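Wie ein Roboter lernt, auf dem Weg zu bleiben

Wenn du durch einen Park läufst, denkst du gar nicht darüber nach, wo der Weg aufhört und die Wiese anfängt. Deine Augen und dein Gehirn erledigen das nebenbei. Ein Roboter kann das erst einmal überhaupt nicht! Für ihn besteht ein Kamerabild aus lauter Zahlen, und keine davon sagt: Achtung, Gras.

Im Projekt Pandeck lernt der Roboter Grimska deshalb mit Bildern. Er schaut nach vorn, und der Computer soll für jedes kleine Stückchen Bild entscheiden: Weg oder kein Weg? Asphalt ist meistens grau und glatt, Gras ist grünlich und ein bisschen struppig. Klingt leicht, oder? Aber dann gibt es noch Kies am Rand, und der ist auch grau.
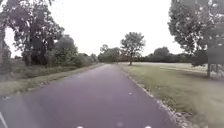

Basley fragt, warum man dem Roboter nicht einfach eine Landkarte gibt, dann müsste er doch gar nicht hinschauen. Gute Frage! Eine Karte hilft tatsächlich beim Planen der Strecke. Sie weiß aber nichts von dem Ast, der heute Nacht heruntergefallen ist, und oft ist sie auch nicht genau genug, um den Rand eines schmalen Weges zu treffen. Grimska muss also trotzdem gucken.

Zum Üben bekam der Computer 3730 Bilder. Auf 2802 davon hatten Menschen vorher den Weg ausgemalt, fast wie in einem Malbuch. Der Computer rät, vergleicht sein Ergebnis mit dem ausgemalten Bild und verbessert sich ein winziges bisschen. Dann rät er wieder, und wieder, und wieder! Das nennt man Training.
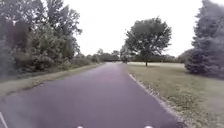
Nach dem Training kommt die Prüfung mit Bildern, die der Computer noch nie gesehen hat. Das ist wichtig, denn sonst könnte er die Antworten einfach auswendig gelernt haben. Im März brauchte das Team 14 Versuche, bis die Prüfung gut lief. Am schwierigsten war der Rand, wo Gras und Asphalt ohne Bordstein ineinander übergehen. Da müssen selbst Menschen beim Ausmalen manchmal zweimal hinsehen.

Probier es selbst: Mach draußen ein Foto von einem Weg und male auf dem Ausdruck nur den Weg an. Wo bist du dir unsicher?

Zuletzt erschienen
Warum Roboter so schlecht Treppen steigen
Was ist ein Sensor?
Zu Besuch in der Werkstatt Ashour
Wie Fledermäuse im Dunkeln den Weg finden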